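September, club notebook, evening

Treasa Mulligan got the Vurnik build running on the lab machine at last, so we had the whole session for the nightstand task. I bumped the episode limit from 356 steps to 800 and left it there — the short limit was killing runs halfway down to the tabletop. Seed 27 is still the weird one, so please don't delete it!

I also swapped in the green bedroom walls (I like them, fight me) and saved the start poses under "Skenine" so the Skuvanbridge team can load them too.
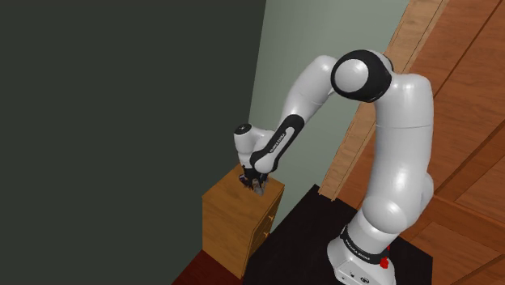

Do we have to train on the drawers before the regional? Only the tabletop task is scored in round one, so drawers can wait.

To do: rerun with 60 seeds, and fix my typo in the config.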